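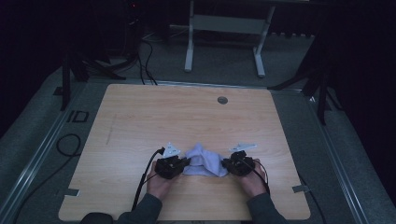 Climton wrote in to say that the old sheet told them how to mount the table but never when to stop using it, and that their operators had been arguing over the same worn board for a month. The replacement limits are now part of this page, under Inspection.

Vitedport Bench Kit for Hand-Held Gripper Work
Product page and rules of use
Updated July 27, 2018

Overview

The Bench Kit is a work surface and a set of written rules for sites that record people handling objects with a pair of hand-held grippers. It is sold as a board, two clamp sets, a cable pack and a laminated rule card. Grippers are not included. The kit works with any pair light enough to be held for a full session, and the rules below assume one operator using both hands.

The rules were first drawn up for cloth tasks (picking up, spreading, folding, bunching) and most of the wording still reflects that. Sites using hard objects should read the Khalaf supplement as well, part 58 in the order list.

What is in the box

1 board with cable hole
2 clamp sets, left and right
1 cable pack with hook-and-loop ties
1 rule card, English
1 inspection log, 40 pages

Rules for the operator

Wear plain, close-fitting sleeves that reach the wrist. Rings, watches and bracelets come off before the grippers are picked up.

Keep both grippers over the board from the start of a recording to the end. If one has to be set down, stop the recording first.

Grip cloth at an edge or a fold. Pull only as far as the task calls for. Stretching the cloth tight between two closed jaws wears the jaw pads and is the most common cause of early replacement.

Do not cover the marker plates with the cloth, a sleeve or a hand. If a plate is knocked or bent, end the session and run the alignment check again. Straightening it by eye is not allowed.

Run each gripper cable back toward the operator and leave enough slack for the arm to reach the far edge of the board. A cable should never cross the other gripper's working side. Anything caught under the cloth means the take is thrown out and noted in the log.

Rules for the area

Clamps are checked by hand at the start of every shift. The board must not move when pushed from the front or from either side.

Floor cables are coiled or tied down on the side where the operator does not walk. Stands go behind or beside the board with their feet clear of the walkway. Only the task object and the grippers belong on the surface during a take.

Lighting should be even over the whole board. The back of the room may be darker.

Inspection

Light scuffs are acceptable. Replace the board if a scratch catches a thread when a cotton cloth is drawn over it, if the surface has lifted at any edge, or if the board rocks with both clamp sets tight. A board that fails one of these tests comes out of use the same day.

Jaw pads are inspected every 40 sessions. Cables are inspected at the same time, mainly where they leave the gripper body and where they bend over the front of the board. Do not tape a split cable.

Log entries need the site name, the board number, the result and the operator's initials. Keep filled logs for 2 years.

Session limits

The card sets no fixed length for a session. It does require a break whenever the operator changes grip to relieve the hand, and a change of operator if that happens twice in one task. Gerkov sites work under their own shorter limits, and where the two differ the shorter one applies.

Ordering

Bench Kit, complete: part 194
Khalaf supplement, hard objects: part 58
Spare clamp set: quote the board number
Extra rule cards: free with any order

Kits ordered before December came with the earlier card, which has no section on inspection. Those cards should be taken down. New ones are sent on request, and the board itself has not changed.

Returns

Unused boards can be returned in the original carton. Clamp sets and cables are not taken back once the bags have been opened. Damage in shipping has to be reported before the board is mounted, with the carton kept for collection.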